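The Prurnitz winter clothing swap is back, and yes, it's in August again! I know, I know. It was 90-something degrees when I walked over to the Basitz hall to ask about it, and the last thing on my mind was wool. But the tables go up at 9 a.m. sharp, and last year the good coats were gone before I'd finished my coffee.

The rules are pretty much the same as before. You bring clean cold-weather clothes, you get a ticket for each piece, and you trade your tickets for whatever catches your eye. There's a limit of 13 pieces per household this time (it was 16 last year, and the sorting ran well past dinner). Kids' snow boots get their own corner, which is a big improvement if you remember the pile by the door.
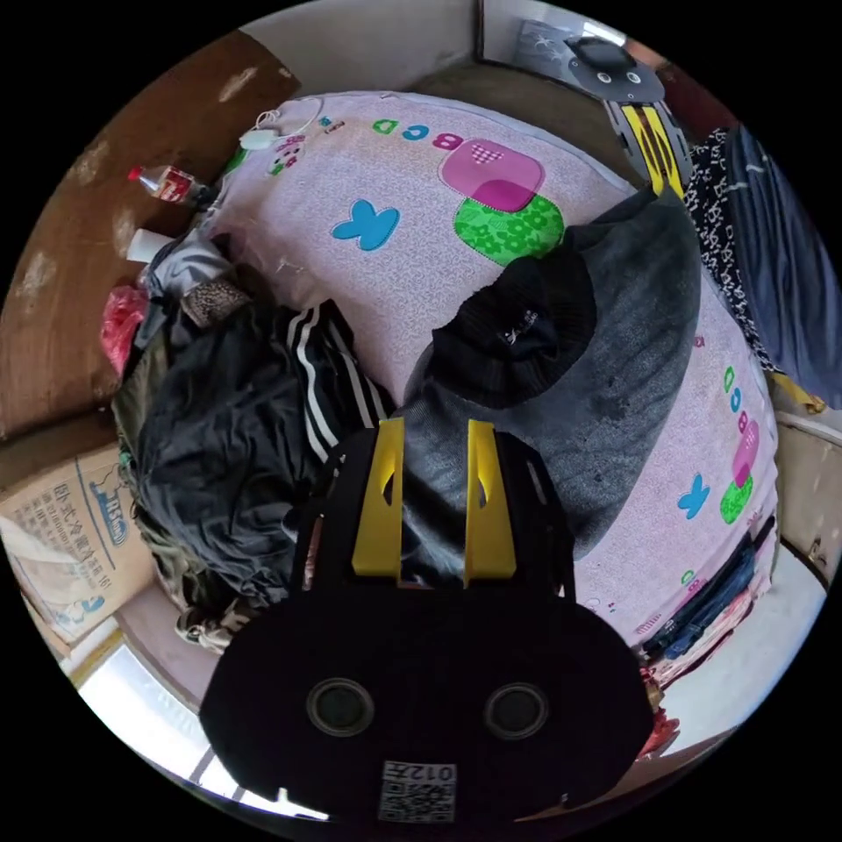
Sorting at home is the part I always put off, so this year I made myself start early. I do it on the bed, one person's stuff at a time, with whatever sheet happens to be on. Fleece takes up so much more room than you remember – one big gray piece bunched up on the pink alphabet sheet and there goes a good chunk of the mattress. The black knit beanie on top goes in a different bag, by the way. Hats, gloves and scarves are collected separately, and they'd like those tied up and marked "small" so they don't end up at the bottom of the coat bin.

Drop-off is at Tollolitz Hardware, at the side counter, any time before 6 p.m. Please check the pockets! The swap crew found 30 dollars in a ski jacket last year and never did track down the owner. Sheets and blankets are fine too, but no pillows.

Anything left over goes to the Ha Street shelter, which took in more than 500 pieces from the last swap. They're short on men's gloves and larger sweatshirts, so if you have those and don't feel like trading, you can hand them in at the same counter and just say "shelter."

Admission is free, and there will be lemonade.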